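Notebook, listings desk – 21 Nov 2025

Picked up the Plonditz pricing file again. Purpose of this entry is to get down what we know about the order book before the second run of the model, and to note two errors in the first run so they don't get copied forward.

First error: the share count. I had been using the number from the draft prospectus, which leaves out the over-allotment shares. The bank's later sheet includes them. All the per-share figures in the old tab are therefore too high. Tab is now marked "do not use" and I have left it in place so the changes can be traced.

Second error: the comparison set. Cikley was in there as a listed peer, but it only has bonds listed. The share price I was pulling belonged to a holding company that owns part of it. Removed. That leaves Surnura and Tarigan, and two is thin. I would like at least one more before anyone quotes a multiple from this.

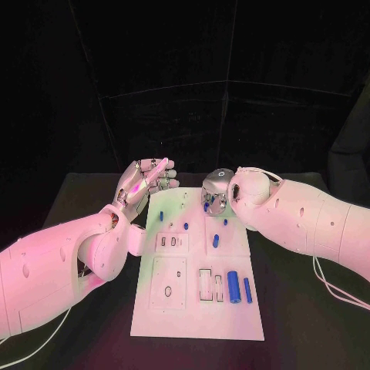 Sekar Sumampouw
Listings desk notebook, Plonditz file

Second run, with both fixes in. 1,226 orders in the book as sent to us, after taking out duplicates. Most are small. The top 33 accounts hold more than half of the demand by value, so the result depends heavily on how those are treated. If the largest few are cut back hard, the book is covered at the middle of the range but not at the top.

I tried three allocation rules:

Rule A – straight pro rata. Simple, and it gives the big accounts nearly everything.
Rule B – pro rata with a floor of 1,000 shares for every order that asked for at least that many. Uses up more stock than I expected at the small end.
Rule C – floor as in B, plus a cap on any single account. Cap level still to be agreed.

C looks closest to what the company says it wants, a wide register with a few long-term holders. It is also the slowest to run, as the cap pushes stock back into the pool and the floor has to be checked again after each pass. It settled after 3 passes on this book. I have not tested it on a weaker one.

On price: Surnura trades below where it listed and Tarigan a little above. Neither tells us much about first-day trading. Tarigan had a cornerstone investor who took a large block before the books opened, and Plonditz has none so far. I would not lean on the Tarigan multiple without a discount, and I have no good basis yet for how big that discount should be.

Open points:
– Ask the bank whether the limit orders in the file are final or can still be moved.
– Find a third peer. Same sector, listed within the last few years, similar free float.
– Agree the cap for rule C, then rerun with the book cut by a quarter.
– Check the fee line. It looks as if the incentive fee is counted in full, though the company can choose not to pay it.

Files are in the Plonditz folder under "run 2". The input sheet is locked; ask me if you need to change something in it.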